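The Lasent Program is a culinary internship program in the port town of Plirkport. It places cooking students from other countries in the kitchens of local hotels and restaurants. Interns stay for 13 months and work under the guidance of a senior cook. The program is managed by the Lasent hotel, which also gives it its name.

History

The program was started by the chef Lena Nowakowski, who had trained abroad herself and wished to offer the same chance to younger cooks. In its first season it accepted only two interns, both of them in the pastry section. The hotel was at that time the only host kitchen. Later the restaurant Plaltatura joined as the second host, and the number of places grew to 13.

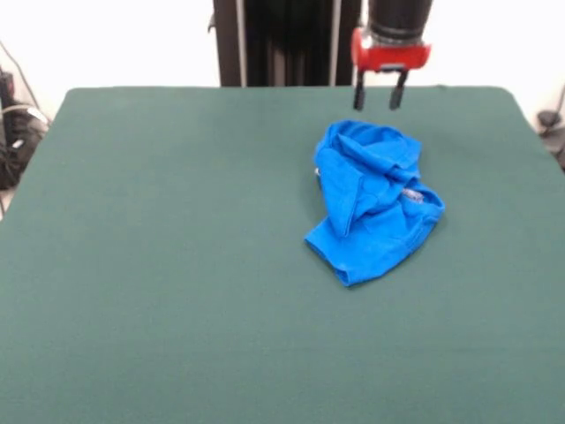
The growth made it necessary to write down the rules of the training, which until then were passed on by word of mouth. The written rules are still in use, with small changes in the part about night shifts.

Structure

An intern moves through five stations: cold kitchen, vegetables, fish, meat, and pastry. The order is not the same for everyone. It depends on which station has a free place when the intern arrives, usually in February. At the end of each station the intern cooks one dish for the senior cooks, who give a written opinion.
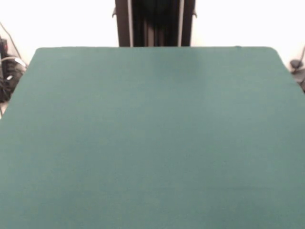
Do interns receive pay during the program?
Interns are paid a monthly wage by the host kitchen, and they also receive staff meals and a room in the shared house on Szczepańska Street.

Language lessons are held in the afternoon, between the lunch and the dinner service. They cover mostly kitchen vocabulary, food safety terms, and the reading of supplier lists. Attendance is required in the first part of the stay and is free to choose after that.

Award

Every season the host kitchens name one Intern of the Season. The winner may put a dish of their own on the Plaltatura menu for the whole of the next month. The best known of these dishes is a smoked herring soup with sour plum, which remained on the menu after its month was over.
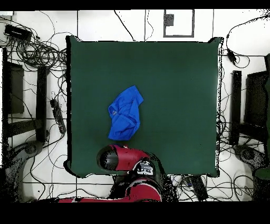
Former interns have found work in hotels, on passenger ships, and in school kitchens. A few returned to the program as senior cooks.

Reception

Opinions about the program in the local trade are mostly good, but the length of the stay has been discussed many times. 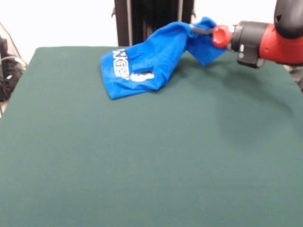
Nowakowski has answered that a shorter stay would leave no time for the fish station, where most students arrive with the least practice, and that she would sooner accept fewer interns than shorten it. Other critics have pointed to the small number of host kitchens, which makes it difficult to change the placement when an intern and a senior cook do not work well together.

See also
Plaltatura (restaurant)
Culinary education in Plirkport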